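Teaching the Planner to Wait

The handover problem looks modest on paper. A person holds out an object, a machine takes it, and both go on with what they were doing. At Rovar, the software group led by Shirin Najafi has spent much of its time since April on the half second in which that exchange is decided.

The group's planner, known internally as Arnus, was first written to compute one complete path and follow it. That approach served well for objects resting on a table. It served poorly when a hand was still moving, and paper cups proved the hardest case of all – they are light, they tilt easily, and they bend under a grip that would suit a mug.

The current version keeps 8 candidate paths open and ranks them again with every new estimate of where the cup is and how it is angled. If the estimates disagree too strongly, the planner holds its position and leaves the fingers open. Nasrin Taheri, who maintains the perception code, regards this pause as the most important change of the year. "We had treated hesitation as a fault in the controller," she says. "It is a decision, and it needed to be written as one."

The training set now stands at 2,326 recorded handovers, sorted by a labeling tool called Hodby. Each recording is replayed against the planner before a new build is accepted. In the latest round, 46 replays ended in a grasp that closed too early, most of them with the rim of the cup turned away from vertical. Ms. Najafi's group is rewriting the angle estimate on the strength of those cases, and will run the full set again once the work is merged.

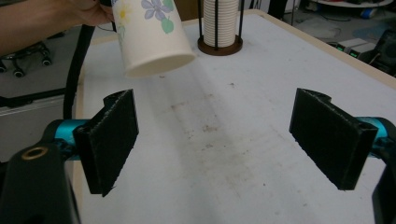
Why does the planner keep several paths open at once?

A moving hand can make any single path out of date before it is finished, and having others ready lets the software switch without starting its calculation over.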